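Sim notebook, household task team
Entry: January, started 4.40 pm, finished after the building's air con gave up
Present: me (Priya Quintanilla), Duarte Gouveia until his bus, Ingrid Halvorsen by phone

Picking up where yesterday's scrawl stops. Duarte merged his new episode logger at lunch without telling anyone, so the first hour went on working out why every run was called "final". They are now numbered. Run 314 is the first one under the new scheme, and anything before that lives in the folder called OLD_OLD, which I'm told is different from OLD.

Main job was the door-open task for the Trinness round. Rules again, because I keep having to look them up: the robot begins facing the closed door, either arm may be used, the door has to pass the marked angle and stay there, and the base may not touch it. Time limit per attempt is 20 seconds of sim time. Rosalind Kapoor reckons that's generous. Rosalind has not watched our robot think.

Settings at the start of the session:
Controller: the Prevanlow one, position mode, gains as Ingrid left them
Physics step: unchanged
Contact friction on the handle: back to the default, after Duarte's adventure with a value that amounted to flypaper
Seed: 1608, kept fixed until we trust the grasp

First batch was poor. Left gripper arrived at the handle, closed a fraction early, and slid up it like a kid on a fire pole. Duarte said the handle frame was wrong. I said the approach was wrong. We argued it out with the whiteboard and then checked, and the handle frame was wrong. It had been set to the top end in the scene file, and the planner had been faithfully heading for the top end ever since Boateng exported it. Moved it to the middle. I have noted Duarte's victory here as requested.

Second batch better. Grasp holds through the first part of the swing, then the wrist runs into its joint limit and the arm does a little shrug and lets go. Ingrid's suggestion over the phone was to stop gripping after the first bit and simply push or hook the door the rest of the way, as a person with an armful of groceries would. She also suggested I eat something. Took both pieces of advice in that order.

Changes made for the third batch:
1. Grip to start, open the fingers once the door clears the latch angle.
2. Keep contact with the handle by following the arc, fingertip only.
3. Right arm parked up and out in front with a fixed joint target.
4. Log contact force on the left fingertip at every step. Duarte's logger does this nicely, I'll give him that.

Item 3 needs a word. In the second batch the right arm had no target at all, so it sagged, and on two attempts it wandered into the door's path. Scored as a collision both times, fair enough.
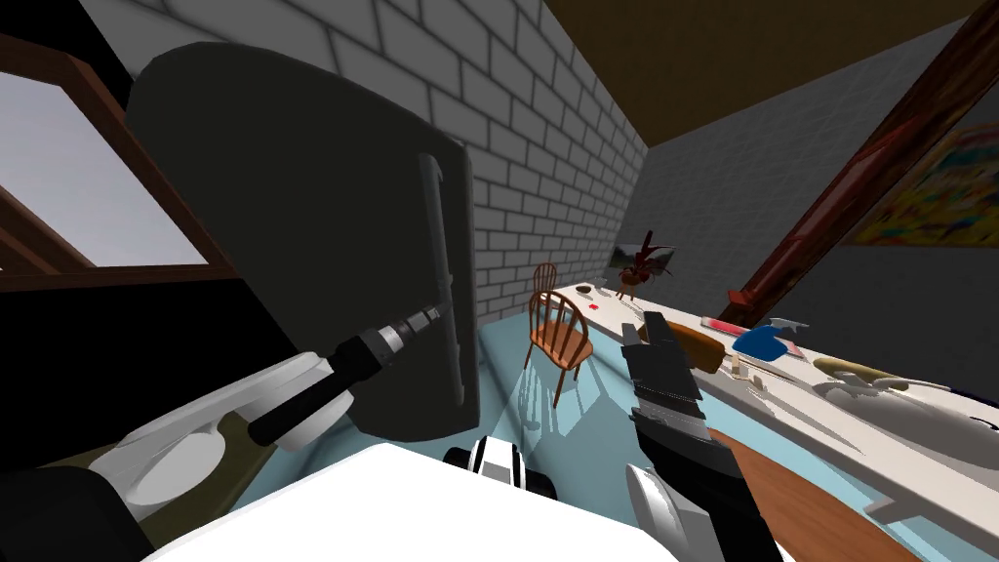 Contact point is the thing I wanted checked from the head view, because the force log only says that something is touching something. Ingrid asked whether moving the frame had carried through to the planner, and the left gripper tip is against the middle of the handle with the door swung open, so yes, I'm calling that one closed. Right arm is up and away from the door, over on the table side, where I'd like it to remain. Still to do there: a proper keep-out volume for the table, so that the parked pose doesn't become a problem the moment we let the base drive.

Also for the record, the floor reflections cost us frame time and contribute nothing to the mark. I asked Roscoe Kasprzak if we could have a matt floor. He said the judges' scene has the shiny one, so we train on the shiny one. Fine.

Left overnight: sweep over approach angle and release angle, seeds unlocked, 3367 episodes queued on the Honolholm machine. If anyone needs that box for an assignment, ring me before you kill the job. Somebody (Duarte) killed the last one to render a title card.

Tomorrow:
Read the sweep, pick a release angle
Keep-out volume, table side
Ask Boateng for a corrected scene file so we aren't patching it by hand
Rename OLD_OLD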